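The Drawer Nobody Opens

Paper. Still so much paper. I spent most of January going through mine, 40 years of it if you count what my parents handed over, and I'm writing this fast before I lose the nerve to throw out the rest.

It started with a tax letter. Wanted 2,876 back, politely. The proof I'd paid was somewhere in the house, and somewhere took me two evenings. Warranties for dead toasters. School reports. A lease on a flat in Clusascombe I left before my daughter was born.
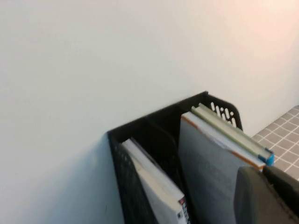 A black desktop file organizer against a plain wall.

So I called Quyên Trình, who sorts other people's papers for a living. Her advice was short. Keep the house stuff, the tax stuff, anything with a stamp on it. Everything else gets 12 months and then goes. "People file things so they dont have to decide," she told me. Ouch.

Li-hua Yuen disagrees, and she was an archivist, so I listened. Her late aunt kept every grocery list. Boring for decades, then suddenly the only record of what the family ate the winter they moved to Mukeo. Rice, mostly. Tinned pears. She has them in a shoebox and wouldn't swap them for the deeds.
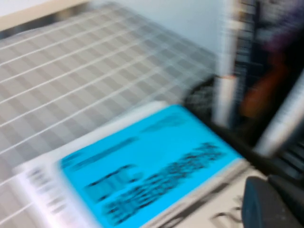 Labels are where the two of them finally agree. Quyên writes hers before anything goes in the folder, Li-hua writes hers after, both use thick black marker and neither trusts memory. I'd been using pencil on manila, so no wonder. Bright blue card with bold black lettering is a different animal, your eye goes to it even on top of a busy gray-and-white grid. I bought a pack. Did the whole medical section in one sitting, tea going cold, spelled "receipts" wrong twice.

The tax proof? Inside a cookbook. Page for plum cake. I've moved it to a folder marked TAX and sent them a copy, and am still waitng to hear.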